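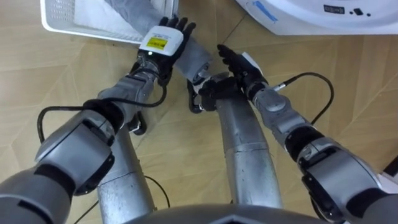 Section 3. Setting up the laundry loading task

3.1 Before you start

This section covers the first set-up of the Stundora upper-body package for moving garments between a basket and a front work area. It assumes that the hands have been fitted and that the wrist cables have been connected as set out in Section 2. The arms must have passed the joint check on the service screen.

Two people are needed for the first run. One works at the service screen and the other stands at the stop button. Neither should be inside the marked reach area while the arms are powered.

CAUTION: The arms can move without warning when power is restored after a stop. Keep hands, hair and loose clothing out of the reach area until the status line on the service screen reads HELD.

3.2 Preparing the floor and basket

1. Clear the floor in front of the robot. Remove mats and rugs. Small items left near the feet may be picked up as garment edges by the vision software.

2. Place the basket to the left of the robot, with its near corner inside the reach area. A rigid plastic basket is recommended. Soft fabric bags change shape when a garment is pulled out and will trigger the BASKET MOVED warning.

3. Load the basket to no more than two thirds of its depth. Do not press the contents down.

4. If a washing machine is within reach, make sure that its door is closed. Run Teach Obstacle from the Task menu and enter the machine as a fixed object.

Note: Teach Obstacle must be repeated whenever the machine, the basket or the robot base is moved by more than 100 mm.

3.3 Checking the cables

1. With power off, move each wrist by hand through its full turn. The cable loop at the forearm should open and close freely.

2. Check that neither loop can catch on the basket rim when the arm is at its lowest point. If it can, shorten the loop at the elbow clip. Do not shorten it at the wrist.

3. Tighten the wrist connectors finger-tight only. Pliers will damage the collar.

CAUTION: Do not tape cables to the forearm shell. Tape stops the loop from moving and puts the load on the connector.

3.4 Setting grip values

The hands are supplied with a general grip profile. It is too firm for knitted fabric and too weak for wet towels. Set the values as follows.

1. On the service screen, open Hands, then Profiles, and select Cloth.

2. Set Close Speed to 11 for both hands.

3. Set Pinch Limit to 640 for cotton and mixed fabric. For knitted items, use the Knit preset and leave the limit unchanged.

4. Select Save to Both. If you select Save, only the left hand is updated and the hands will pull unevenly.

Note: Units with Karnosska hand firmware from before March need the profile file reloaded after each restart. See Section 7 for the update.

3.5 First run

1. Put one long-sleeved garment in the basket, with a sleeve hanging over the side nearest the robot. Avoid plain white items for the first run.

2. Move both people out of the reach area. Confirm that the stop button is within arm's length of the second person.

3. Select Single Item, then Start. The arms move to the ready position, with the hands in front of the legs.

4. Watch the two-handed hold. The fabric should stay slack between the hands. If it is drawn tight, press Pause and lower Pull Force by one step.

5. When the task has finished, wait for HELD before collecting the garment.

6. Repeat 3 times with the same garment. If every run ends without a warning, the task may be switched to Continuous.

CAUTION: Do not free a caught garment by hand while the fingers are closed. Press Stop, select Release Hands, and wait for both hands to open.

3.6 Warnings during set-up

BASKET MOVED
The basket is no longer where it was taught. Return it to its place or repeat Teach Basket.

NO EDGE FOUND
The camera cannot find a hem, cuff or sleeve. Turn the garment over. If the warning persists, check the room lighting and wipe the camera cover with a dry cloth.

CABLE LOAD LEFT or CABLE LOAD RIGHT
The loop on the named arm is caught or too short. Stop the task and repeat 3.3.

PROFILE MISMATCH
The two hands hold different values. Repeat 3.4 and use Save to Both.

Record the grip values and the result of each first run on the commissioning sheet. Return a signed copy to Prasanna Kodikara at Buckley.

Section revised Jan 3, 2019. Checked by F. Hanrahan.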